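Keeping a White Work Table White

Posted 2022-08-16 by Gertraud Mayrhofer
Filed under: Workshop, Surfaces

A white tabletop shows everything. Pencil, grease, coffee rings and the gray smear from the heel of your hand all turn up on it within a week. Most of it comes off easily if you get to it early.

Daily wipe
Use a damp microfiber cloth with one drop of dish soap. Wipe in straight lines from the wall toward you, then go over it again with a dry cloth. Paper towels leave lint, and on white you will see it.

Pencil and scuffs
Try a plain white eraser first. Colored erasers can leave a stain of their own. For black rubber scuffs, use a melamine sponge with very light pressure. It is an abrasive and will dull a glossy top, so test it near a back corner.

Ink and marker
Put rubbing alcohol on the cloth, never on the table. Dab, turn the cloth to a clean spot, dab again. Old marker may take 20 minutes of this.

Oil and grease
Blot before you wipe. Cornstarch left on the spot for 6 hours will pull up most of what is left. Brush it off dry.

The back seam
Dust packs in where the table meets the wall. Run a soft paintbrush along it, then vacuum with the crevice tool. If the gap is wide enough to swallow a screw, close it with removable caulk. Adebayo Nwosu wrote in to say he uses foam weatherstrip, which also works and peels off when you move the table.

The wall behind
Satin or semi-gloss paint wipes down better than flat. Wash from the bottom up so drips don't leave streaks. Keep a small jar of the same paint for touch-ups and write the date on the lid. Ours was last done in January.

Equipment that stays put
Dust anything mounted over or beside the table before you clean the top. Use a dry brush on metal fittings and around screw heads, and go easy around stuck-on labels, as alcohol takes the print off.

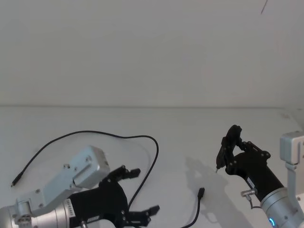
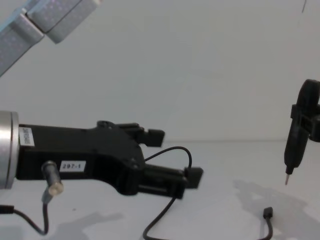

Photos: Zainab Olaniyan / Clisgate

White wall and white tabletop, both views.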